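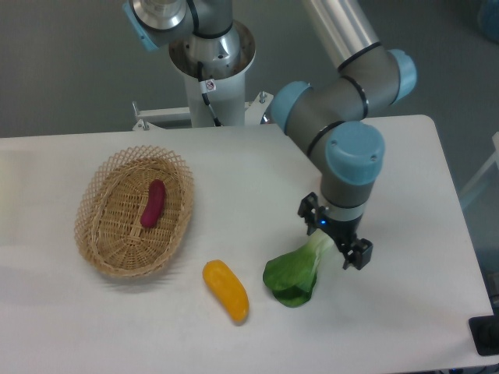
## What should I put in the budget besides the arm itself?

Asked by **Tsehay Assefa**, Jul 12, 2025

Hello all. I am responsible for equipment planning at Makasa, a small cooperative that packs mixed vegetable baskets. We want to buy one small robot arm with a two-finger gripper for placing vegetables into baskets. It would work at a table, one arm on a pedestal, similar to the setup at the top of my question.

My problem is the budget, which I must submit in October. I have a price for the arm from a dealer, Lukano, and they have also offered a support contract for 796 dollars per year. For everything else I have reserved 3,000 dollars, but I must confess this number came from my head. It has to cover the table, the mounting, spare parts and the installation.

My questions are these:

- Is it normal to buy the table and the mounting from the dealer, or can a local metal shop make them?
- Which spare parts should be in the first order, and which can wait?
- Leaf vegetables worry me more than the hard ones. A bok choy is wide and soft at the leaves and the stem is narrow. Should I plan money for a second type of gripper from the beginning?

We have no engineer. We have one electrician who comes when we call him. Please excuse my English if something is not clear, I will gladly explain it again.

---

### Answer 1 (accepted)

I did this planning two years ago for a packing room at Sorow, with one arm at the start and a second one later. I will go through your points, but not in your order.

**The gripper.** Do not buy the second one yet. Two straight fingers can do quite a lot if the stem is presented to them. In your picture the stem of the bok choy is between the fingers and the leaves are lying flat on the table, and I would try to work in this way also. What you should pay for is a trial with your own vegetables. Send the dealer a box, or better, go there with it. Bring the ugly ones too. We went with only beautiful produce and later we were surprised by the rest of the harvest. Ask that they do 25 picks of each kind while you stand there, and write down the drops and the bruises. If the leaves are damaged, ask about soft finger pads before you ask about another gripper. Pads are a small line in the budget and they wear out, so put in several sets.

**Table and mounting.** The table can be local. For the mounting I would be more careful. The pedestal must be stiff, and when ours moved a little, the positions were wrong by the afternoon. Ask Lukano for the drawing with the bolt pattern and the load values. With this drawing a good metal shop can do it. Without it, buy theirs.

**Spares in the first order:** one set of fingers, the pads, one gripper cable. We waited 4 weeks for a cable in the first season, and during this time everybody packed by hand. A spare controller can wait, it is too expensive to keep on a shelf.

**The lines people forget,** at least the ones I forgot:

- a safety assessment by somebody qualified, and whatever guarding comes out of it
- training for two persons, because one will be sick or will leave
- delivery and import costs, if the price of the arm is without them
- a separate electrical circuit and an emergency stop where people can reach it
- cleaning covers, and a written answer on whether the gripper may touch food you sell

With all this, your reserve looks too small to me. The safety work alone took more than half of what we had put for "other".

About the contract, ask what happens on the day of a failure. Ours included telephone help only, and the visit was billed extra.

---

### Answer 2

Get a second quote. We used Tetteh for ours and it was fine.

---

### Answer 3

I agree with most of the first answer, but not with the local table. If the dealer supplies everything, there is one company to call when something does not line up. For a place without an engineer I think this is worth the money.

Also look at your baskets before you sign. Ours came from two weavers and the height of the rim was not the same, and the arm was touching it - not every time, but enough to stop the work. We now order all of them from one maker and this has its own line in the budget. If you place long vegetables, decide also in which direction they should lie in the basket, and tell the dealer before the trial. It changes how the gripper has to turn, and they may quote you more programming hours for it.

> **Tsehay Assefa:** Thank you very much to all. I will ask Lukano for the drawing and for the trial, and I have moved the safety assessment to its own line. One more thing about the pads - did you buy them from the maker of the gripper, or from another supplier?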